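The best shelf at the Gandbridge toy library is the one at knee height. It holds the play-kitchen boxes, and on a busy November morning they hardly touch the wood before they're gone again - off to be soup kitchens, bakeries and at least one animal hospital.

Catríona Nic Giolla started the collection with three boxes and a borrowed cupboard on Keane Street. It now runs to about 2,000 pieces, and she can talk about any of them with real delight. Get her going on bowls and you'll miss your bus!

"Children forgive a missing spoon," she says. "They don't forgive a missing bowl. The bowl is where everything happens. It's dinner, then it's a hat, then it's a bed for a mouse."

I spent an afternoon helping her repack, and I loved it. Bulky things go in first, along the walls. Pretend food fills the middle, and the bowls sit on top so that a child lifting the lid gets the good part right away. Odd shapes are the fun of it. A round bowl will stack with any other round bowl, but a heart wants its own spot, point down in a corner if you can manage it, with something small tucked in beside the notch.

Color helps too. Catríona likes bright pieces in plain boxes, and she never sorts them into matching sets. "Let the pink one live with the green one," she told me, already reaching for the next lid.

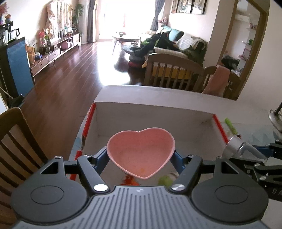
Gandbridge Toy Library, Play Kitchen Team

Pink heart-shaped bowl and an open white box with red strips along its edges. Boxes go out for seven nights at a time, bowls included.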